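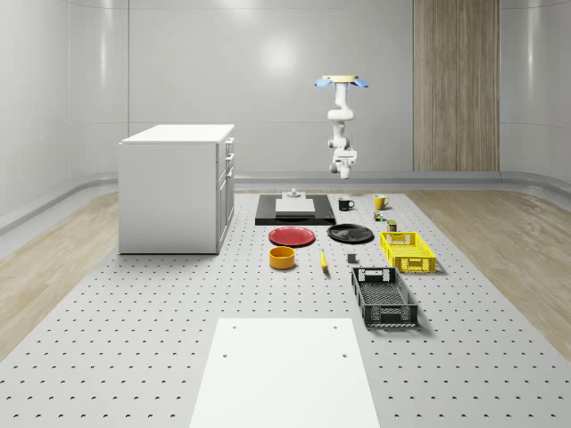
How long does it take to learn to bake a decent rye loaf?

It took me four months, baking once a week, and the first loaf I would have given to someone else came out of the oven in August.

I had been making white bread for years before that and assumed rye would be a small step sideways. The flour behaves so differently that most of what I knew was no help. You can't knead it in the usual way. It sticks to your hands, the bowl, the tap and anything you touch on the way to the tap. For the first few weeks I kept adding flour until it felt like the dough I was used to, and then wondered why the bread was like a paving slab.

What got me started was a loaf from Skestau, the bakery near the bus station. It's dark, sour and quite damp inside, and it keeps for over a week in a paper bag. They charge more for it than I like to pay, and they sell out early. Kaja Bite works there on the morning shift and I asked her what was in it. Rye flour, water, salt, starter, caraway. I went home thinking it couldn't be hard.

The starter

I made my own starter the first time, with flour and water in a jam jar, and it did work eventually, but it was weak and smelled of nail varnish remover. In the end Inese Rätsep gave me a spoonful of hers in a yoghurt pot. She has kept it going since before her children were born. I fed it twice and it climbed out of the jar overnight and across the shelf.

I feed it with wholegrain rye and water in equal weights. It lives in the fridge most of the week. The evening before baking I take it out, feed it, and leave it on top of the boiler cupboard with a saucer over it. By seven the next morning it has usually risen and begun to sink a little in the middle, and that seems to be a good time to use it. I have used it later than that when I overslept and the bread was more sour but perfectly all right.

The flour

I tried three kinds. The supermarket one was fine but only came in small bags. Then I bought a sack from Babalola, the wholefood shop, and it was coarser and made a better crust but a crumblier middle. Now I mix the two, more or less half and half. If you are only going to buy one, get the finer one to begin with.

I keep the sack in a lidded bin in the hall because we had moths one summer and I don't want to go through that again.

The dough

Rimantas Kivi told me to stop thinking of it as dough and to think of it as thick porridge, and that was the most useful thing anyone said to me about the whole business. You stir it with a wooden spoon until there are no dry patches, then scrape it into a greased tin with wet hands and smooth the top with the back of the spoon. There is no shaping. It takes about 76 per cent of the flour's weight in water with my flour, and I only worked that out because I got tired of guessing.

My salt was wrong for weeks. I was measuring it by the teaspoon and the teaspoon in our drawer is a generous one. I bought a cheap set of scales made by Prostik, which are ugly and have been entirely reliable, and the bread improved straight away. I should have done that first.

For caraway I use a dessertspoon, half of it crushed. My husband would prefer none. On weeks when he has done something deserving I leave it out.

The oven

Our oven runs hot at the back and has done since we moved in. I start the loaf at the highest setting for fifteen minutes, then turn it right down and leave it for most of an hour, turning the tin once halfway. I used to open the door every ten minutes to look. The loaves from that period all have a split down one side.

The tin is an old Wurero one that belonged to my aunt. The coating went long ago so I grease it with butter and throw in a handful of bran. Newer tins I've tried stick less but the sides of the loaf come out pale.

Waiting

Then you leave it alone for a day - a full day, wrapped in a tea towel. I found this the hardest part and ignored it for a long time. If you cut rye bread warm the middle sticks to the knife and you think you have underbaked it. I had been baking my loaves longer and longer to cure a problem that was only impatience. When Edith Ríos came to stay I had no choice but to leave one overnight, as her train was late and we ate chips, and the next morning it sliced cleanly for the first time.

The good loaf

The August one was nothing special to look at. It had a flat top with a few cracks in the bran, and it weighed what it should. The middle was even and slightly tacky and it tasted like the Skestau one, if a bit less sour. I cut it in two and took half round to Agnese Avotiņš, who grew up on this sort of bread and is not one for politeness. She ate a slice with butter and said it wanted more salt. The next week she asked if there was another.

I've gone on making it every week since. Some are better than others. The cold weather slows everything down and I've had to start feeding the starter in the afternoon now instead of the evening. Next I want to try one with scalded flour, where you pour boiling water over part of the rye and let it stand overnight. Inese says it makes the bread sweeter. I have a bag of malt in the cupboard for it and a free morning coming up, so I'll write down how it goes.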